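4.3 Preparing garments for the Jistent label press

Read this section before the first print run. It applies to the Jistent tabletop press with the standard platen and to the Feltedard transfer sheets supplied with it. For caps and bags, see section 6.

Before you start

Set the press on a level surface with 40 inches of free space above the hinge. Plug it directly into a wall outlet. Do not use an extension cord. The display shows the platen temperature in degrees Celsius when the unit leaves the factory; to change to Fahrenheit, see section 2.2.

Garments must be washed once without fabric softener before printing. Softener leaves a film that keeps the transfer from bonding at the edges. New garments often carry a finish from the mill and should be treated the same way.

Sorting

1. Check the care label of each garment. Cotton and cotton blends can be pressed at the standard setting. Do not press nylon, acetate or any garment marked "do not iron."
2. Separate garments with contrast sleeves, collars or trim from single-color garments. Dye in the darker parts can move into the lighter parts under heat.
3. Set aside any garment with a zipper, snap or raised seam inside the print area.
4. Turn each garment right side out and spread it on a clean, light-colored table.

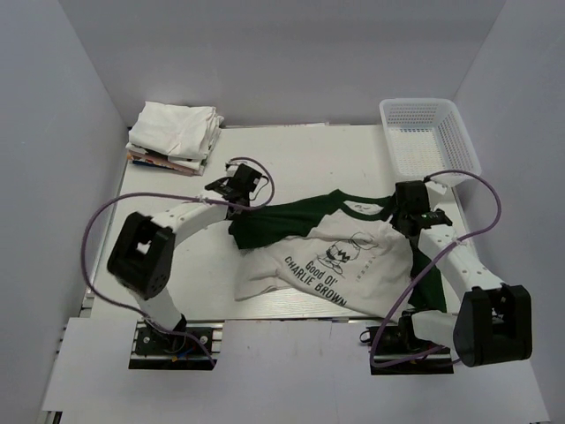 Figure 4-6. T-shirt with contrast sleeves, before smoothing.

5. Smooth the body from the center outward with the flat of the hand. Pull the hem and the shoulders lightly until the side seams are straight. Do not stretch the fabric.
6. Fold contrast sleeves outward, away from the body. They must not lie under the print area or touch the platen.
7. Remove lint with a roller. Loose fibers show through light transfers.

Note: If a crease remains after step 5, press the garment for five seconds without a transfer. Let it cool before you continue.

Pressing

8. Switch on the press and select program 2. The platen is ready when the display shows 200 and the green lamp stays lit.
9. Load the garment with the collar toward the hinge. The side seams must hang over the edges of the lower plate.
10. Place the transfer face up, carrier film on top, and cover it with the protective sheet.
11. Close the handle fully. The timer starts at 30 seconds and counts down.
12. Open the handle at the tone. Wait until the carrier film is cool to the touch, then peel it from one corner at a low angle.

CAUTION: The upper platen stays hot after the power is switched off. Allow 90 minutes before you move or cover the press.

CAUTION: Do not leave the handle closed after the tone. Longer pressing does not improve adhesion and may scorch light fabric.

If the transfer lifts at a corner, lay the film back down, replace the protective sheet and press again for ten seconds. If it lifts a second time, the pressure is too low — turn the knob on the rear of the hinge one quarter turn clockwise and repeat with a test piece.

Pressure settings for thicker fabrics are given in table 4-B.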